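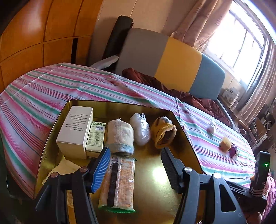
Baltov hand-held gripper, fingers open over a packaged snack bar.

Baltov Hand-Held Gripper
Supplier: Prokitz
Page revised January 2025

The Baltov is a two-finger gripper carried by a person and used to record grasping work on household items. It needs no arm, base or cell. The operator holds the handle, brings the fingers to the item and closes them. The data is later used to train a robot arm fitted with the matching Marsden end tool.

Fingers and linkage
Each finger rides on paired bars, so the gripping faces stay parallel through the full stroke. Joints turn on round silver screws that can be tightened from the front with a hand driver. Check them every 800 grasps. The ribbed blue pads are wear parts and are rated for 2000 grasps on film and foil packaging, less on bare card.

Suitable items
Sealed bars, small cartons, rolled bandage, sponge blocks and soft packets are all within range. Puffed packets need more care than rigid ones - the film gives before the contents do, and a fast close tends to push the packet out of the fingers.
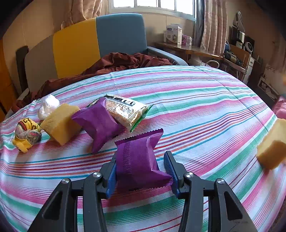
For these, lower the fingers on both sides until the pads are level with the middle of the packet, then close slowly. Where packets overlap, take the top one first. Striped or patterned cloth is acceptable as a work surface and does not need to be pulled flat, but loose folds taller than the pads should be moved out of the way.

Recording
Start and stop are set in the Plustton software, which also trims each session into single grasps. Mixed sets of items give better results than long runs on one item.

Ordering
Gripper with handle: $279
Marsden end tool adapter: $121
Replacement pads are sold in pairs and fit all units shipped after December. Owners of earlier units should give the serial number when ordering, as the pad screws are a different length. Delivery takes about 10 working days.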